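Why Does Plastic Feel So Different From Everything Else?
A Zutita Kids Science Page

Find something plastic near you. Go on, we'll wait! Maybe it's a pen, or the button on your shirt, or the lid of your lunch box. Now find something else plastic, and squish it. Is it bendy? Hard? Clear like glass, or bright green?

It's pretty strange that one word covers all of those things. A soda bottle and a bowling ball don't have much in common, but both of them can be made with plastic. So what IS this stuff?

Long, long chains

Everything around you is made of tiny bits called molecules. They are much too small to see, even with the microscope in your classroom. A water molecule is a very short one. It has just three atoms stuck together, and that's the whole thing.

A plastic molecule is a monster by comparison! It is a chain with thousands of links, all joined end to end. Scientists call a chain like that a polymer. "Poly" means many, and "mer" comes from a word for part, so a polymer is a thing with many parts.

Think of a bowl of cooked spaghetti. The noodles slide past each other, and they also get tangled up, so when you lift one with your fork a bunch of others come along. Plastic is a bit like that inside. If the chains can slide easily, the plastic is soft and stretchy, like a sandwich bag. If they're packed tightly or hooked to each other, it's stiff, like a hard hat.

Your own body makes polymers too. Your hair is one! So are your fingernails, and so is the silk in a spider's web.

Where does it come from?

Most plastic starts out as oil or natural gas from deep under the ground. Factories heat it and split it into small molecules, and then they get those small molecules to join hands (not real hands) and make chains. What comes out is usually chopped into pellets the size of a lentil. A big bag of pellets looks like something you'd feed to a very boring bird.

Some plastic starts as corn or sugarcane. The plants get turned into small molecules first and the chains are built from those.

Kekeli Wumbei works at a molding shop in Ramwood, and we got to ask her lots of questions. Her favorite part of the job is the color. The pellets often start out cloudy white, and a little scoop of colored ones goes in with them. "You only need 2 scoops of color for a whole bucket of plain," she told us. "Kids never believe me until they see it come out purple."

Melt it, squeeze it, cool it

Okay, now for the really fun bit. How do pellets turn into a comb or a toy truck?

The pellets slide down a funnel into a hot metal tube with a giant screw turning inside. The screw pushes them along, and they get hotter and hotter until they're thick and gooey like honey. Then the screw shoves the goo into a mold. A mold is a block of metal with a hollow shape inside it, kind of like an ice cube tray with a lid. The plastic fills up every corner, the mold cools, it pops open, and out drops a comb!

This is called injection molding. In Kekeli's shop a small comb takes 10 seconds, start to finish. (We tried to say "injection molding" ten times in the same amount of time and could not do it.)

You can be a mold detective at home. Look for a thin raised line running along the side of something plastic. That's where the two halves of the mold met. You might also find a small rough dot, where the goo went in.
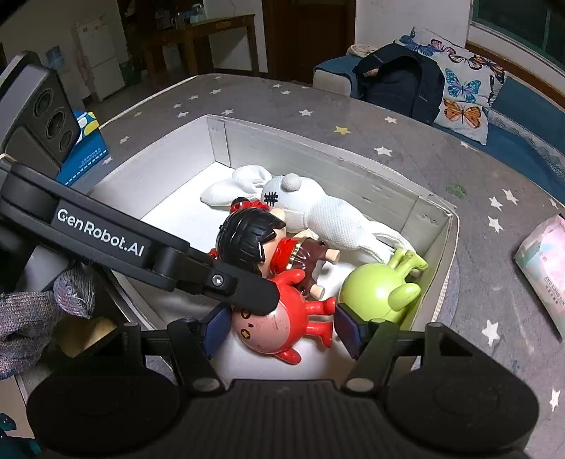

Bottles are made another way. A blob or tube of soft plastic goes in the mold and air is blown into it, so it puffs up like bubble gum until it touches the walls. Turn over an empty soda bottle and look for the little bump in the middle of the bottom.

Can you melt it again?

Sometimes! There are two big families of plastic. The first kind gets soft every time you heat it, so it can be melted and molded into something new. Milk jugs are in that family.

The second kind is cooked into shape once, and after that it stays put. The handle on a frying pan is often this kind, and you can see why you'd want that. It's like an egg. You can melt butter again and again, but you can't un-fry an egg.

Look on the bottom of a container for a triangle with a number from 1 to 7 in it. The number tells you what sort of plastic it is. It doesn't always mean your town can recycle it, so ask a grown-up to help you look up your local rules.

Why we should be careful with it

Plastic lasts and lasts. That's great for a bike helmet and not so great for a straw you use one time. When plastic gets left outside, sunlight makes it brittle and it cracks into smaller and smaller pieces, and those can end up in rivers and in the sea.

Eilif Backlund's class in Lunde spent one August morning picking up litter along their beach, and they found 335 bottle caps! They sorted them by color and glued them on a board to make a whale. It hangs in the school hallway.

Try it: milk plastic

You can make a polymer in your kitchen. Ask a grown-up to heat one cup of milk until it's steaming but not boiling. Stir in four teaspoons of white vinegar. Lumps! Strain them, press them dry with a paper towel, and squish them into a shape. Leave it for two days and it'll go hard. People used to make buttons this way. Don't eat it.

Words to know
Molecule: a tiny group of atoms joined together
Polymer: a long chain molecule
Mold: a hollow shape you fill to make an object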